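Handrails and Stair Use in the Vallside Library
Bit-na Seol and Wulan Chong
Final report

1. Background

Vallside is a three-story library with one main staircase and two elevators. Our project asked whether people going down the stairs use the handrail, and whether it matters what they are carrying. Falls on stairs are a common cause of injury at home and in public buildings, and most of the advice given to the public comes down to holding on.

2. Method

We stood on the second floor landing in the afternoon and kept a tally sheet. A person was marked as a rail user if a hand touched the rail for three steps or more. We also marked whether the person had one hand full, both hands full, or both hands free. Groups were a problem at first. When several people came down together we only marked the one in front. Children with an adult were left out.

3. Results

We recorded 1,114 people going down. Of these, 691 did not use the rail at all. People with both hands free used it more than people carrying something, but the gap was smaller than we had guessed. Phone use was not on our sheet in the first week, so we dropped it from the results.
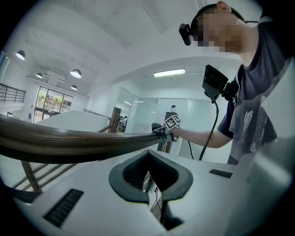 Rail material came up in the short interviews we did afterward. Several people told us they avoid metal rails in winter and do not like touching painted ones. A long brown wooden handrail like the one in the photo got better comments, mostly for how it feels in the hand. We did not test this, and all of our counts come from one staircase.

4. Limits

Two observers can disagree about what counts as a touch. We compared sheets for one afternoon and differed on a few people, mainly those who ran a fingertip along the rail. A second building with a different rail would be the next thing to try.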